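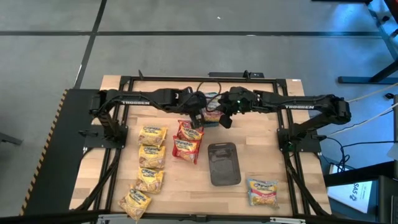
4.2 Course Length and the Time Limit in Light Wind

The time limit is the rule that most often decides whether a light-wind race counts. When the first boat does not finish within the limit, the race is abandoned and no points are given, even where the order of the fleet has been settled for several legs. The present section examines how the choice of course length at the Nellton spring series affected the number of races completed in May, when the sea breeze is weak and often late. 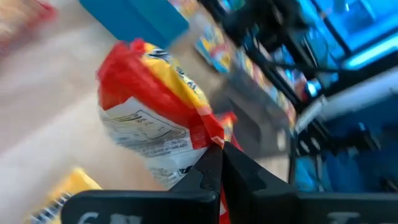

Gripper with a snack bag

The series is sailed in one-design keelboats on a windward-leeward course. Before the change in procedure, the first leg was set at 2000 m regardless of the forecast. Under the revised procedure, the race committee may shorten the first leg in steps of 200 m until the warning signal is made. The length chosen is shown on the signal boat and repeated by radio. Wind speed and direction were recorded at the windward mark and at the starting line with Zekomix loggers, and finishing times were taken from the official results.

Figure 3. Elapsed time of the leading boat plotted against mean wind speed at the starting line, by length of first leg.

The relation in Figure 3 is not a straight line. In moderate wind, a shorter leg reduces elapsed time in proportion to the distance removed. In very light wind the saving is larger, as boats on a short leg are less likely to sail into a second calm before they reach the mark. The spread of times is also wide in these conditions, and the result for any single race should be read with care.

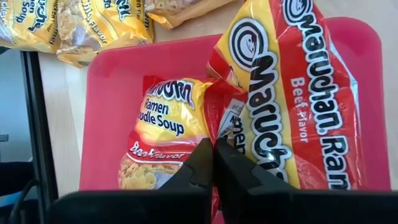
Ramen packets on a pink-red tray

A second question is whether shorter legs change the order of finish. A short first leg gives less room to recover from a poor start, and crews may hold that it rewards the start too heavily. In the 8 races sailed on a shortened first leg, boats that were behind at the windward mark still gained places on the run, where new wind reached the back of the fleet first. This pattern is common in light air and would be expected on a long leg as well. The data do not allow the two effects to be fully separated.

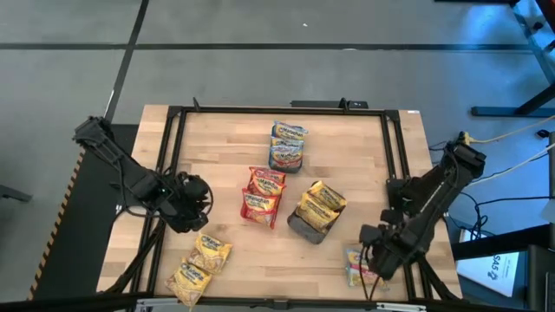

One competitor, in a written comment on the draft, argued that the length of the leg matters less than the timing of the decision, and that crews "would accept any course, provided it is known before the sails go up." The comment is consistent with the protest record for the series, in which late changes appear more often than short courses. A fixed cut-off for changes was therefore included in the procedure tested the next season, and its effect on the number of completed races is reported in Section 4.3.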